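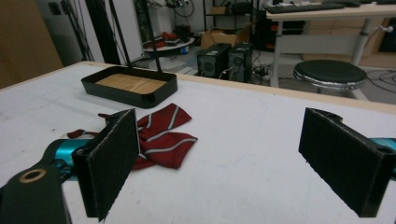
The Voswood Student Robotics Program received its annual delegation of visiting teachers on 22 March 2020. The visit began in the workroom used by the Pulley project, in which second-year students study the handling of clothing and other soft items. Lucero Ayala, who supervises the project, explained that cloth is set out in a different state for each attempt. A red necktie with diagonal stripes lay bunched on the white tabletop, its wide blade folded near the center, and the black finger pads of the hand-held gripper stood upright beside it. Visitors asked about the felt-like surface of the pads, and Ms. Ayala discussed the question of grip on thin fabric at some length.

The project began in December and has since recorded 1316 attempts, of which 143 involved neckties. Students keep a written log of every session and review it with their supervisor every second week.

The delegation then moved to the Jallon Room, where a team of 9 students presented its entry for the regional folding contest. Deisy Inga, the team captain, described the rules and answered questions on scoring. Teachers who wish to arrange a class visit for the coming term should write to the program office, stating the size of the group and the grade level.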